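Clodero 602 Worktable – Section 4: Placing, Leveling and First Use
Rev. 15/12/2022. Replaces the July sheet, throw that one out.
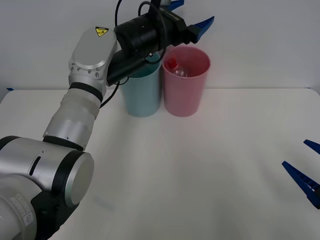 White top with its back edge along the wall, two bins at the back.

Before you start

Sections 1 to 3 should be done. Legs on, crossbar on, all 13 bolts in and finger tight. Not fully tight yet – that comes in step 9. If you already cranked them down, back each one off half a turn or the frame will fight you when you level it.

You need: the hex key from the bag, a level (longer is better), pencil, soft cloth, second person.

CAUTION: Two people to lift. Never drag the table on its feet. The foot threads bend and a bent thread is not covered.

4.1 Placing the table

1. Clear the floor. Sweep it too, grit under a foot throws the level off.
2. Pick the wall. Flat, no baseboard heater, no outlet you need to reach every day.
3. Check for a floor vent. Warm air blowing up under the top all winter will dry out the core.
4. Screw all feet fully in.
5. Lift by the frame, one person each end. Not by the top.
6. Set down a hand's width off the wall. Leave the gap for now, you need room to get at the back feet.

Note: The Cladito cable tray goes on before the table goes back to the wall. If you bought one, fit it now, see the sheet in its own box. Much harder later.

4.2 Leveling

7. Level along the front edge first. Turn the low foot out until the bubble centers. Small turns.
8. Then front to back, left side, right side. Then the front again, it will have moved.
9. Tighten the bolts. Crossbar first, then legs, working corner to opposite corner. Snug plus a quarter turn. Check the level one more time.
10. Push down on each corner. Any rock, find the loose foot and turn it out till it touches.
11. Run the lock nuts up against the frame. Hold the foot still while you do it or you start over.
12. Walk the table back to the wall in short lifts. Back edge should meet the wall evenly from end to end. If theres a gap at one end only, the wall is out, not the table. Use the felt strip from the bag.

CAUTION: Do not exceed 200 lb on the top, spread out. The center can't take that in one spot. Do not stand or sit on it. Anything heavy goes over the legs.

4.3 Clamps and things bolted down

Clamps are fine on the front and side edges. Put the pad supplied between jaw and top. Bare metal jaws will mark the finish the first day.

Drilling through the top – allowed, but only outside the crossbar line marked underneath. Seal the hole with the Lachance edge sealer or any clear varnish. Unsealed holes swell. Drilling ends the warranty on the top, the frame stays covered.

4.4 Bins and storage

Keep bins along the back. Front edge stays free for your arms and for wiping down. Bins with rubber feet leave gray rings on white tops if they never move, so shift them once in a while or put paper under.

Skotach rail kits fit the rear edge only. Don't try them on the sides, the holes are not there.

4.5 Cleaning

Damp cloth, drop of dish soap, wipe dry. No bleach, no scouring powder, no melamine sponges – they dull the surface and the shiny patches around it will show forever.

Marker: rubbing alcohol on a cloth, test underneath first.
Glue: let it harden, lift with a plastic scraper.
Rust spots from tools: call us before trying anyhting.

4.6 Re-check

After the first two weeks, go round the bolts again. The frame settles. After that every six months, or any time the table gets moved.

Problem / What to do

Wobbles after moving: redo steps 7 to 11. Yes all of them.
Top creaks: a top screw is loose, check from underneath.
Bolt spins and won't bite: wrong length. Long ones are for the legs, short for the crossbar. Swap.
Foot won't turn: lock nut still on. Loosen it first.
Top bowed: too much weight in the middle. Unload it, leave overnight, look again.

Spare feet and bolts are sold as one pack, order code 300. Have the number off the label under the left end ready when you call.

Next: Section 5, Adding a shelf.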